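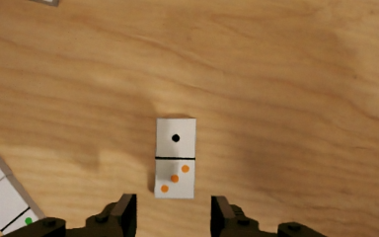
3.2 Collecting the demonstrations

I recorded all 138 demonstrations myself, sitting at a desk with a hand controller and driving the simulated arm through Zarnus, our teleoperation tool. The job sounds easy: pick up a domino, carry it over, and lay it at the open end of a chain. My first afternoon of data says otherwise! I kept closing the gripper too early and shoving tiles around the table, and most of those runs went straight in the trash.

What finally helped was splitting the pick into two stages. I'd bring the open fingers up near the tile, stop, and look at how it was lined up with the gap before going any further. Figure 2 shows the kind of view I mean – the one-three tile sits just beyond the open fingers, left of the middle of the gap, and nothing is touching it yet. From a spot like that I'd shift sideways a little, then move in and close. I kept the pauses in the recordings (I did think about trimming them), and Section 5 looks at what the policy learns from them.

Tile positions and angles were shuffled at the start of every episode, with neighbors allowed to land close by. Each run was capped at 800 control steps, and if I ran out of time I threw it away and started over. I also got noticeably smoother with practice, so the late demonstrations look quite different from the early ones. I shuffled the order before making the training split.

Figure 2: Operator's view in simulation, with the gripper open and a domino ahead of the fingers.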